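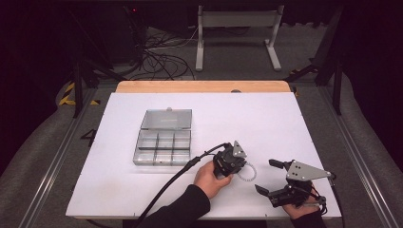
The organizer, lid open.

Kirsty Hulme had the job of emptying her uncle's button shop in Barkulley, and she had until the end of October to do it. The rent was paid through then. After that the landlord wanted the keys, and he had called twice to say so.

Her uncle had run the place under the name Gwilliam, which was the name over the door when he bought it. He never changed the sign. People called him Mr. Gwilliam for so long that he answered to it, and the sympathy cards came addressed that way too.

She started with the wall of drawers. There were 576 of them, and each one had a button sewn to a card on the front. The cards matched what was inside about half the time. Coat buttons were in with shirt buttons. One drawer held nothing but a dried-up pen and a bus ticket to Pravedetti.

Rhun Meredith from the hardware store came over at lunch with two sandwiches.

"You could sell it all as one lot," he said.

"To who?"

He thought about that while he ate. "There's a man in Nasow. Wieser. He buys this kind of thing."

She wrote the name on the back of her hand. Then she went back to the drawers.
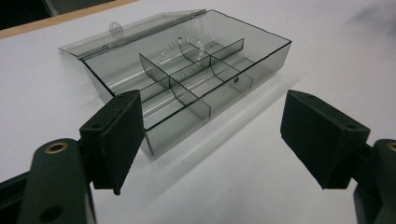
Thaddäus Wieser drove over from Nasow the next week and spent the whole morning in the shop without taking off his coat. He looked in every drawer. He told her that buttons kept in wood got dull, and that he had moved his own stock years ago into smoke-gray plastic boxes, the see-through kind with a lid hinged all along the back, so he could tell what he had without opening anything. Kirsty said her uncle had liked opening things. Wieser nodded and wrote down a number on a pad. It was 2000. She had hoped for more, and she had been afraid of less.

"There's one drawer I'd keep out," she said.

"Which?"

She showed him number 57. It was full of small green glass buttons, the ones her uncle had sewn on her school cardigan when she was seven and had lost every button it came with. Her mother had been angry about it because green didn't go with the red wool. Kirsty had worn it until the sleeves stopped at her elbows.

Wieser picked one up and held it to the window. "These are the best things in the shop," he said.

"I know."

He put it back. He crossed out the number on the pad, and she waited for him to write a smaller one. He wrote 2000 again, neater this time, and tore off the sheet for her.
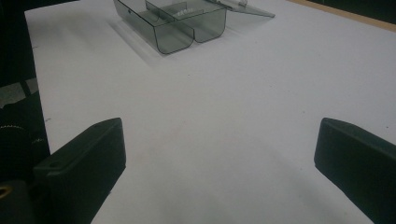

Smoky plastic, two compartments side by side.

The drawers went in a van at four in the afternoon. Kirsty swept the floor and took the green buttons home in her coat pocket. She forgot to call the landlord until after supper.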